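3.2 How we picked the students

I'll admit the sampling was messier than I'd like. We started with 422 students on the two-year management diploma at Drovdale, and I wanted everyone who had switched electives in the first term. That got us down to 41. Four of them never answered my emails (December is a terrible month to ask a business student for anything!), so the interviews cover 37 people.

I ran every interview myself, mostly in the canteen, and kept each one under an hour. I asked why they'd picked the program, who they talked to before switching, and whether the placement office came up. It came up a lot. Students on the operations track kept bringing up their live project with Hotside, a small kitchenware seller, and I let them ramble because the rambling was where they told me about workload.

The survey from Jugah, our sister campus, used a longer form, so I only compare the six questions we had in common. I coded the transcripts twice, a month apart, and where my two passes disagreed I went with the later one. Figure 2 goes with the operations track.

Related items
Fees and first-year dropout at Jugah
Teaching cases in 2000 words or less
Todeo: notes on a placement database

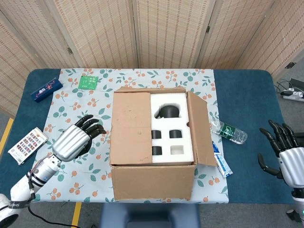

Figure 2. Open cardboard box with foam insert and black pot or cup.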